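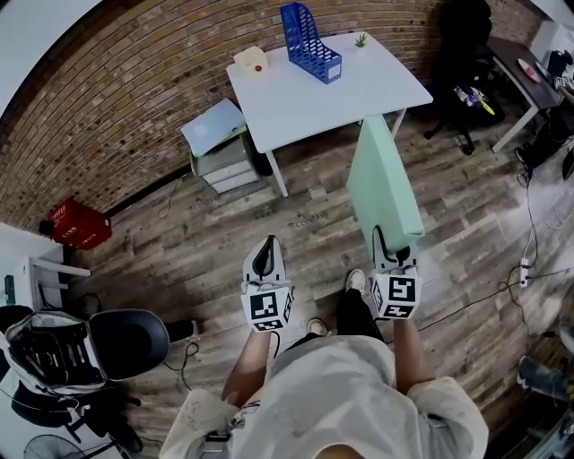 ¿Cuánto debería esperar un grupo sin discográfica entre un sencillo y el siguiente? Entre cinco y siete semanas, según los dos casos que seguimos, siempre que cada tema tenga su propia ficha de prensa y se entregue a la distribuidora con tiempo suficiente.

Inicio | Trabajos | Música y gestión | Archivo | Contacto

Calendario de lanzamientos en grupos autoeditados
Trabajo de la asignatura Gestión de proyectos musicales
Autores: Vilgot Ljungberg y Edvin Vik

1. Punto de partida

La mayoría de los grupos de nuestro entorno publica cuando la mezcla está terminada. Suben el tema, lo anuncian ese mismo día y pasan a otra cosa. Queríamos saber si planificar las fechas cambia el número de oyentes que vuelven, que es el dato que más interesa a una sala cuando decide si programa a un grupo desconocido.

Trabajamos con 2 proyectos. Grenent es un trío de pop con guitarras que ya tenía un EP publicado. Løken es un proyecto de electrónica de una sola persona y no había publicado nada. Ninguno de los dos pagó publicidad durante el seguimiento.

2. Método

Grenent publicó cuatro sencillos con seis semanas de separación. Løken publicó los suyos cada dos semanas, que era su plan inicial y no quisimos modificarlo. Los dos usaron la misma distribuidora, Oment, y la misma plantilla de nota de prensa, redactada por nosotros.

Enviamos 114 correos a blogs, radios universitarias y programas locales. Cada envío llevaba un enlace privado de escucha, un párrafo de presentación y los créditos. En la primera tanda adjuntamos también el audio en WAV. Fue un error: varios servidores rechazaron el mensaje por tamaño y tuvimos que repetir el envío solo con el enlace.

Anotamos las escuchas y los oyentes recurrentes de cada tema a los 28 días de su salida. El seguimiento terminó en julio.

3. Resultados

El tercer sencillo de Grenent llegó a 3,000 escuchas en su periodo de 28 días, el mejor dato del trabajo. El mejor tema de Løken se quedó en 1,000. La comparación directa no es justa, porque Grenent partía con seguidores, y por eso miramos sobre todo la evolución dentro de cada proyecto.

En Grenent los oyentes recurrentes subieron con cada tema salvo en el último, que coincidió con exámenes y casi no se promocionó. En Løken subieron con el segundo y después bajaron. Dos radios nos respondieron que ya habían puesto un tema suyo ese mes y que preferían esperar. El programa de radio Culilley, en cambio, pinchó dos canciones seguidas de Løken y pidió una entrevista.

4. Problemas encontrados

- Los metadatos de un tema de Grenent se entregaron con el nombre del compositor mal escrito. Corregirlo llevó nueve días.
- Las portadas se encargaron tarde. En dos casos se entregó el audio sin portada definitiva y hubo que cambiarla después.
- La hoja de contactos no distinguía entre correo general y correo de redacción. Edvin la rehízo a mitad del trabajo.
- El panel de estadísticas actualiza con retraso - a veces dos días - y algunas cifras se anotaron antes de tiempo. Las hemos corregido en la tabla del anexo.

5. Valoración

Con dos proyectos no se puede afirmar que el intervalo sea la causa de la diferencia. Sí vimos que quince días no bastan para que un medio pequeño escuche, responda y programe una canción. Para un segundo seguimiento elegiríamos grupos con un número parecido de seguidores y cerraríamos las portadas antes de fijar la primera fecha.

La plantilla de la nota de prensa y la hoja de contactos vacía están en el anexo B.

Última actualización: 9/1/20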